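Thread: Success rate by camera dropout, simulated tabletop set

hquan
Hello all. I want to share a result and hear if the method is sound. We train one policy in simulation on tabletop scenes with food and packaging, on the Modise scene set. During training we hide one camera view at random, in 12 percent of the steps. At test time the full success rate is 69 percent, and without the dropout it was clearly lower. The room view of one test layout:
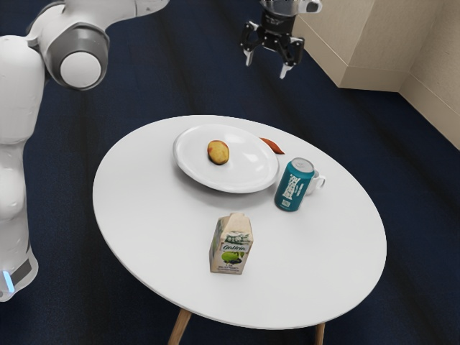 Which view do you hide most often in training?
The close view, because the policy learned to depend on it too much in our first runs.

dbui
Thank you for posting. I am not convinced by the comparison. How many seeds did you use? With 3 seeds I would not trust such a difference. Also, close views can be nearly all one color, and then hiding them costs nothing.

hquan
It was 14 seeds for each setting. About the close views, I partly agree. Many of them still carry useful shape, for example a potato in a white bowl.

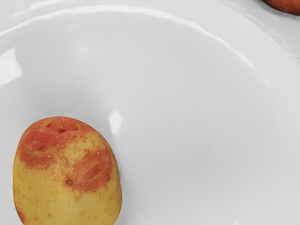
So I would keep the dropout uniform over the episode and not choose steps by content. If we choose by content, we add one more parameter to tune.

Brayan_C
I disagree with uniform. In our Closivbridge runs we weighted the dropout by image entropy and it trained faster. Frames like the next one should be left out of the count, in my opinion.

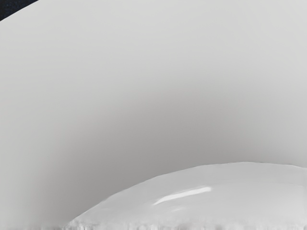 The weighting is only a few lines in the data loader. I can send it to you in September, when our code is cleaned.

dbui
Faster training is not the same claim as better success at test time. Please report both, with the same seeds.

hquan
Agreed, I will run both versions and post the table in this thread.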